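**Felting at the heel after 9 washes**

**setov_mill** – Tuesday, 7:40 am
Plain stockinette heel, untreated wool, washed at 900 rpm spin. The fabric under the heel has gone stiff and lost stretch across the row. The toe is fine. Is this spin speed or yarn?

**plandach**
Spin speed. Drop it to the lowest setting and skip the tumble dryer. Agitation does the felting, and heat makes it faster. 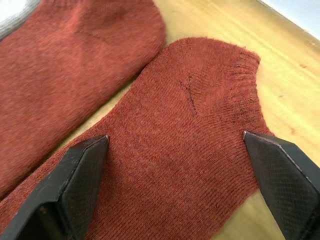 *Posted by* **Yoshinori Tsuji** *· 477 posts*

I disagree with plandach. If spin were the cause, the toe would be stiff too. Both parts go through the same drum. Heels felt in wear: friction, sweat and body heat inside a boot. My rust-red pair is a heathered yarn and I knit the heel on needles 2 sizes down. A denser fabric gives the fibers less room to move.

**plandach**
Wear starts it, the drum finishes it. I have had unworn swatches felt at high spin.

**tuominen**
Unworn swatches have loose edges – poor comparison. Setov, what is the fiber content? A slip-stitch heel with some nylon would settle most of this.

**setov_mill**
All wool, no nylon. I'll reknit one heel in slip stitch, leave the other, and wash them together.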